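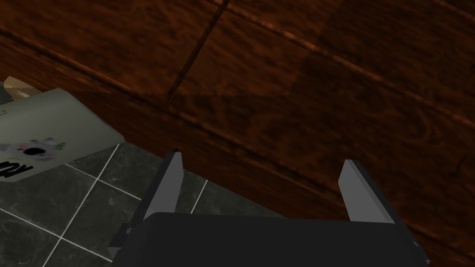

Kestex opens its equipment planning service to small packing and kitting firms

Clerkodby, Feb 22, 2021

Kestex is opening up its planning service for robot buyers to any small or medium-sized firm that picks, packs or sorts goods by hand and is thinking of spending money on a robot arm. Until now the service has been run only for firms already on our books. From today anyone can apply, and we are very pleased to be able to say so!

The service is called Camenzind, and it deals with the months before an order is signed. A firm brings us a job it would like a robot to do. We build that job in simulation, try different arms and grippers on it, and hand back a written plan with a budget, a list of equipment, a list of things the building will need and an honest view of which parts of the job are still too hard. The firm can take that plan to any supplier it likes. Kestex sells no robots and takes no commission from those who do.

Over the trial period 197 jobs went through the service. They came from food packers, gift-box firms, a seed merchant, several charity warehouses and one very patient maker of jigsaw puzzles. Of those, 4 were dropped before the first simulation was built, all at the customer's request. The rest ended with a full plan, and we have used every one of them to make the next plan better.

Why the planning comes first

Most of the firms we meet have already had a quotation for an arm. It is usually clear and fairly priced, and it covers the arm. What it leaves out is the rest of the bill: the gripper and its spare fingers, the stand, the guarding, the camera and its mount, the lighting, the power and air supply, the training days, the cover for the shift while people are away on those training days, and the yearly service visit. We have seen buyers set aside a sum for the machine in May and then go back to their board for nearly as much again before the leaves were off the trees.

Camenzind puts all of that on one sheet. Each line is marked as a one-off cost, a yearly cost or a cost that depends on how much the machine is used. Finance teams have told us this is the page they turn to first, and we have made it longer and plainer as a result.

"People come to us asking which robot to buy, and I love that question, but it's nearly always the third or fourth one they need answered," said Jaime Garcia, who leads the planning team at Kestex. "What are you picking up? What is it sitting on? Where does it go next, and who is standing there when it arrives? Once we've been through that together, the choice of arm often gets quite easy, and sometimes quite a lot cheaper than they feared."

What happens in a plan

The first step is a visit, either in person or by video call. We ask to see the job being done by the people who do it now, at normal speed, on a normal day. We also ask for a box of the goods, including the dented ones. Dented goods are very welcome.

Next we build the job in simulation. The bench, the floor and the goods are modelled, and then the grippers are tried. We look at how far the fingers need to open, how close the gripper can get to a table edge before its body is in the way, and what happens when two packets overlap. Light is varied too, with bright patches and shadow falling across the work surface, as a camera that copes well on an evenly lit bench may do badly beside a window. The simulations use household settings as well as factory ones. Table tops with a strong wood grain and patterned tiled floors make good tests for vision systems, and small firms very often work on furniture that was there before they moved in.

Each job is run with several combinations of arm, gripper and camera position. A normal plan uses 200 runs for each combination, with the goods moved to fresh positions every time. The customer sees the results of all of them, good and bad, and can ask for any run to be played back. We encourage people to bring along the staff who do the work by hand. They spot things in the playbacks that our own engineers miss, and several of the best changes to our method began with someone from a packing bench saying "we'd never put it there".

The last step is the plan itself. It has a main recommendation, one cheaper choice and a "wait" choice, which sets out what the firm could do for the next year without buying any robot at all. That might be a better bench, a label printer in a different place or a change in how goods arrive. We include the "wait" choice every time, and a good number of customers have taken it and been happy.

Grippers get their own budget line

One change for this wider launch is that grippers are now priced and planned apart from the arm. In earlier plans they were rolled into a single figure, and customers found it hard to see what they were paying for.

A two-finger gripper is a fine place to start for many goods and is often the least costly choice. Soft packets, very thin items and anything that must be lifted from flat against a table may need different fingers or suction. Fingers also wear, and wear faster on some goods than on others. The new plans show how many sets a firm should hold on the shelf, how long a swap is likely to take and whether a member of staff can be trained to do it. Where one arm could serve two jobs with a change of gripper, the plan says so and shows the saving.

"I get very excited about fingers," said Garcia. "You can take an ordinary arm, spend a bit of thought on the last few centimetres of it, and the whole job changes. It's a small line in the budget, and I'd ask any buyer to give it a proper meeting of its own."

The Pritano planning sheets

Alongside Camenzind, Kestex is releasing its planning sheets, known in the office as Pritano, free of charge to anyone who asks. There are 285 questions in the full set. Few firms will need them all. The sheets are sorted by subject, and a small packing firm can leave out whole sections on heavy loads, cold stores and cleanrooms.

The questions are written in everyday words. A few from the sections on buying and budgeting give the flavour:

Who will be asked to sign for this, and what have they been told it will cost?

If the machine stops on a Friday afternoon, who is the first person called, and are they paid for that?

Does the supplier's price include delivery to the room where the machine will be used, or only to the front door?

How wide is the narrowest doorway on the way in?

Which of your products will look different in two years' time?

That last question causes more discussion than any other in the set. Packaging changes often. A new shape or a glossier print can undo a good deal of careful setting up, and the cost of putting it right belongs in the budget from the start. The sheets include a simple way of working out how much to hold back for this each year.

Firms are free to copy the sheets, change them, translate them and use them with other advisers. We would be glad to hear about questions we have left out.

Who can apply

The service is open to firms and charities of any size, though it has been designed with smaller ones in mind. Applicants need a job that is already being done by hand, someone who can give us a few hours over the course of the plan, and samples of the goods. There is no need to have picked a supplier, drawn a layout or set a budget. Firms that have done all three are just as welcome, and we can check an existing quotation against the same sheet of costs.

Plans are charged at a fixed fee, agreed in writing before any work begins. The fee does not change with the result, and it is the same whether the customer goes on to buy, waits or drops the idea. Charities pay a reduced fee.

Applications are taken all year and are looked at in the order they arrive. The first group of new customers will be invited to an open day at our Clerkodby office in May, where they can see simulations being run, handle a range of grippers and talk to firms that have already been through the process. Places for the open day can be requested on the application form. The building has step-free access, and a video link will be set up for anyone who would sooner join from their own workplace.

About Kestex

Kestex is an independent planning firm based in Clerkodby. It helps packing, sorting and kitting businesses decide whether to buy automated equipment, what to buy and how much to set aside for it. Its staff come from engineering, accounts and the packing floor.

Press contact

Jaime Garcia, planning team, Kestex, Clerkodby. Interviews can be arranged by telephone or video call, and copies of the Pritano sheets are available to journalists on request.

Last updated: same day as issue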